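Home Meetings Minutes Members Newsletter Contact

Camness Household Machines Circle: Minutes of the Winter Meeting

Feb 5, 2026 | Minutes taken by Hussam Mahasneh

3 comments 44 shares

Nektarios Giannakopoulos was in the chair and opened the meeting a little after seven, once the coffee had gone around and the people from Sendden had found somewhere to park. He welcomed the new faces very kindly and reminded everybody that you don't need to know a thing about engineering to belong to this group, you only need to have a house with chores in it.

Minutes of the last meeting. Approved with one correction. The vacuum that got stuck under the radiator belonged to the Ortner branch library and not to the Ortner school, and the school would like that known.

Money. We have $680 in the account, after paying for the room through the spring. Nektarios proposed that we keep it where it is until we know what the June outing will cost, and there was a general murmur of agreement that I have taken as a vote.

Main topic: can a machine do the laundry yet? This had been held over from the fall because we ran out of time, and I'm glad we gave it the better part of an hour, as it was the liveliest talk we've had in a good while. Nektarios began by saying that he has been reading on the subject all winter and that his opinion has changed twice. Washing and drying, he said, were handed over to machines so long ago that we forget they count. What's left is all the in-between work: picking things up off the floor, sorting them, getting them out of the dryer, folding, and putting them in the right drawer. Every one of those begins with getting hold of a piece of cloth, and cloth is a slippery customer. A mug is the same shape wherever you set it down. A towel has a new shape every time you drop it, and half of it is hidden under the other half.

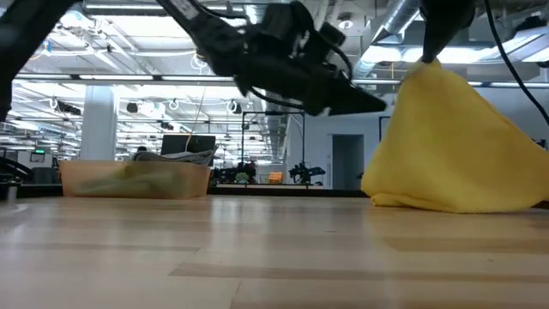

Can a robot fold a basket of mixed laundry at home today without any help? Some can fold simple pieces such as towels and T-shirts under good conditions, but a mixed basket in an ordinary home, with nobody standing by, is still more than we would trust one with.

We stayed a while on the matter of lifting a cloth from one spot. When you pinch it and raise it up, the rest hangs or bunches however it likes, and the corners you want for folding may be anywhere. A person runs a hand down the edge until the corner arrives, hardly looking. A machine has to find that edge again with its cameras, or with a second hand, and it may need several tries. One of the Sendden members, who worked for years in a hotel laundry, told us that new staff have the same trouble with fitted sheets, and this got a warm laugh and then a long side conversation about fitted sheets that I have not tried to record.

Hussam Mahasneh (your secretary, speaking for himself for a moment) asked whether two arms are really needed, or whether one good one would do. The feeling in the room was that one arm can manage a flat washcloth if it's patient and has a table to work against, but that anything larger wants two, just as it does for us. Nektarios added that shaking a thing out, that quick snap we all give a shirt, is worth more than people think, and he would pay good money for a machine that did it well.

Shops and work floors. The owner of Zullo, the linen service on the Ortner road, was our guest and was very generous with her time. Zullo puts through 4000 pieces in a busy week, nearly all of it napkins and tablecloths. She has had a flatwork ironer and folder for years and wouldn't be without it, but somebody still has to feed each piece in by its corners. That feeding step is the job she would most like to hand over, as it's hard on the shoulders. She isn't looking to let anyone go and said so plainly. She would want to see a machine keep up through a full Friday before she spent a dime, and she'd want to know who comes out to fix it when it stops.

Discussion. Several members felt that slow is fine at home. If the folding takes all night and is finished by breakfast, who minds? Others said they would mind very much if it woke the dog. There was a real difference of opinion about whether a machine should be allowed to put clothes away, as this means opening drawers, and some of us would sooner keep our drawers to ourselves. No vote was taken.

The members' survey. We mailed it with the fall newsletter and had 221 forms back, far more than we hoped for, so thank you all. Folding laundry was the chore most people would give away first, and cooking was the one they most wanted to keep. Hussam will type up the written remarks, some of which run to both sides of the page.

Action items
Nektarios to write to Zullo with our thanks and ask if a small group may visit on a quiet morning.
Hussam to finish the survey remarks and send them around before the end of February.
Anyone with an old towel or two to spare, please bring them along next time for the folding race.

Any other business. The coffee urn is leaking at the tap again. A blue scarf was left on the back row after the last meeting and is still in the cupboard.

The meeting closed at ten to nine.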